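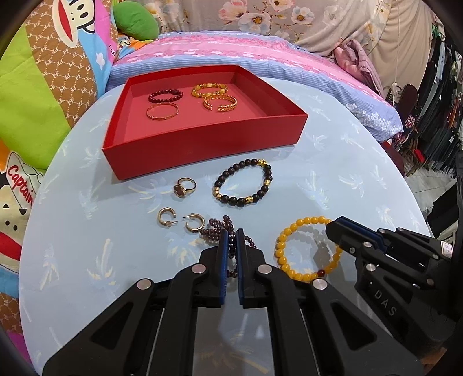

Jewelry table at the Flendier open day in Calluvham, purple multi-strand bracelet in the jaws

Robotics Meetups and Days Out > Trip Reports

Flendier open day, Calluvham – went, loved it, long post

gearlash_june
Posted 17th December

Finally sitting down to write this up before I forget the good bits! I drove 139 miles each way for this and I would do it again next week. Flendier opened up their manipulation group to visitors for the day and I got a spot on the morning tour, which was 16 people plus a couple of kids who asked better questions than I did.

First half was the talk, which I'll skip over because most of you know the material. Tomos Gronow gave it and he's a good speaker, very dry, doesn't oversell. He had one slide of failed grasps on repeat that got the biggest laugh of the morning (a spoon going round and round in the jaws like a baton).

The second half was the stations, and the one I want to rave about is the jewelry. Picture's at the top. Light blue cloth with palm trees all over it, a red tray with tall sides, bracelets in the tray and more pieces lying out on the cloth, and a pair of two-finger grippers working over it. It's hand-held gear with a camera riding on it, so it's a person's arms doing the moving and the gripper doing the gripping. I have watched a lot of grippers pick up a lot of cubes. I've never stood there holding my breath over a bracelet before.

The purple one is a nightmare object and I mean that as praise. Multi-strand, little beads, loops that hang down between the jaws and around the outside of them as well. Rigid parts have the decency to stay the shape you grabbed them in. With beads you pinch one strand and the rest of it has its own plans.

Visitors got a go after the demo. I asked for the hoop earrings because I thought they'd be easy – a hoop is basically a handle, right? No. It's flat on the cloth, the jaws come down either side and you get a nice mouthful of palm tree. I managed it in the end by coming in low at an angle and catching the edge. My hands were shaking and I'm not even a little bit embarrassed.

Ask me anything, I took notes on the back of the parking receipt.

torque_and_tea
Nice write-up, thanks. What are the pads made of? They look blue in the photo but I can't tell if it's silicone or some kind of foam tape. I've been through three kinds of rubber on mine and everything either slips or picks up lint.

gearlash_june
I didn't get an answer on the material, sorry! Blue pads on both grippers. I was too busy being excited to ask a sensible question. If someone else was on the afternoon tour maybe they know.

oldservo
I'll be the grump. How is this a robot open day if the arms belong to people? I could go to Calluvham and watch somebody pick up a bracelet with a pair of barbecue tongs. I went to the one at Lilemthorpe in August and there were real arms moving on their own, on a real line, all day long. That's what I would drive for.

gearlash_june
There were arms moving on their own too, they were at the other end of the Cherkaoui hall and I did see them, they were stacking cups and it went very well. I just didn't care as much! The jewelry was the thing people crowded round. And I'd say it's absolutely robotics, because the hard part of the problem is right there in your hand. You feel how little you can do with two fingers and no wrist feeling. I understood more about grasping in five minutes with that gripper than from a year of videos.

pallet_whisperer
With oldservo on this, partly. I don't mind hand-held demos, I think they're useful, but I do think visitors go home mixing up "a person did this with a gripper" and "a machine can do this." If the sign on the table doesn't make it clear then it's a bit naughty. Was there a sign?

gearlash_june
There was a sign and Evaristo Cattaneo, who ran the station, said it out loud at the start of each group as well. His words as near as I wrote them down: "You are the arm today. The clever part comes later and we are still working on it." I thought that was very fair.

oldservo
OK, that's fair of him. I withdraw "barbecue tongs" and replace it with "expensive barbecue tongs."

mx_halfstep
Was on the afternoon tour! So glad somebody posted, I had nobody to talk to about it on the train home and my partner has heard quite enough.

Tried the black bracelet with the big beads and the gold barrel ones in between. Much easier than the purple, the beads are large enough that you can just close on one and trust it. Then I got cocky and went for the ring with the red clover stone. Six tries. It kept spinning on me whenever I touched the stone side, and when I went for the band I couldn't see what I was doing behind my own jaws. Evaristo suggested turning my wrist a quarter and it came straight up. I made a noise like a kettle.

Re: pads, I did ask. They wouldn't name the supplier but said it's a soft one and they swap them often. Sorry, torque_and_tea, not much of an answer.

torque_and_tea
Swapping often is an answer! It means it wears like everything else and I can stop feeling bad. Thank you.

What about the thin bangle in the tray? I'd have thought that's the worst of the lot. Slim band, nothing to pinch but the edge, and the tray wall in the way.

mx_halfstep
Someone in my group went for it and I'd say medium hard. The tall sides are the real trouble, you can't come in low like June did with the earrings, so you're stuck going straight down. For anything in the middle of the tray that's fine. Close to a wall you end up with one finger of the gripper riding on the tray. Putting things INTO the tray is a joy by comparison. Get it over the edge, open, done.

pallet_whisperer
See, this is the bit I find interesting, and it's the same in my world with much uglier objects. Walls are what kill you. We lost most of a month on totes with straight sides at work and the fix was a dumb little ramp in the corner.

Anyone know how many of these runs they do? I'm curious about the scale.

gearlash_june
On the whiteboard by the door it said 1,231 for the jewelry task so far. I asked if that was tries or good ones and Tomos said good ones, and that I really didn't want to know the other number. Ha!

oldservo
That I respect.

Still think the open day should put the moving arms first. If you bring a ten year old they want to see the thing go by itself. By the time you've explained why a person holding a gripper matters they've gone off to find the cookies.

mx_halfstep
Strong disagree, sorry! The kids in my group would not leave the jewelry table. One girl picked up the yellow bracelet, the one with the single dark red bead, and insisted on grabbing it by the red bead every time, and wouldn't take help. The cup stacker got polite applause and then everyone drifted off. You can't have a go on the cup stacker.

gearlash_june
Same in the morning. There was a boy of maybe eight using both grippers, one to hold a bracelet steady and the other to get a better grip on it, which I hadn't thought of trying at all. I'd been doing everything one-handed like a fool.

oldservo
Fine, I'm outvoted by children. It happens at home too.

sprocketeer_dan
Possibly a silly question from someone new here. Does the gripper have any force sensing so you don't crush things? My wife makes beaded jewelry and when I showed her the photo her first words were "I hope that's not good elastic."

gearlash_june
Not silly! I don't think the trigger gives you any force back, it certainly didn't feel like it to me. You just watch the pads and ease off. I was told none of the pieces were precious, and I was also told to "be kind to the cuff," the gold one with the braided-looking band, so make of that what you will. Tell your wife I treated everything with great respect.

torque_and_tea
I read the lettering on the side of the right-hand one as DAS. Is that a maker or a project name? Can't find it on Flendier's page.

mx_halfstep
Didn't ask, and I wish I had. It's molded into the side and I stared right at it for ages. I could email Evaristo, he gave out cards.

pallet_whisperer
Please do. And ask whether they're planning another day. If it's on again I'd come up for it, and I'd like to try that purple one. My bet is you go for the whole bundle where the strands come together and never mind picking a single one.

mx_halfstep
I watched people try that! You get a lovely solid grip and then the loops swing about and catch on whatever you're trying to put it past. Picking one strand is shakier on the lift but it hangs more neatly. I changed my mind about which was better roughly 17 times.

pallet_whisperer
I don't believe you and will be proving it in person.

gearlash_june
You are on. Loser buys lunch, and the cafe across from the Cherkaoui hall does a very decent grilled cheese.

mx_halfstep
Email sent to Evaristo asking about DAS, the pads (again) and the next date. Will post when he writes back.

oldservo
Put me down for the next one too. I'll be at the cup stacker.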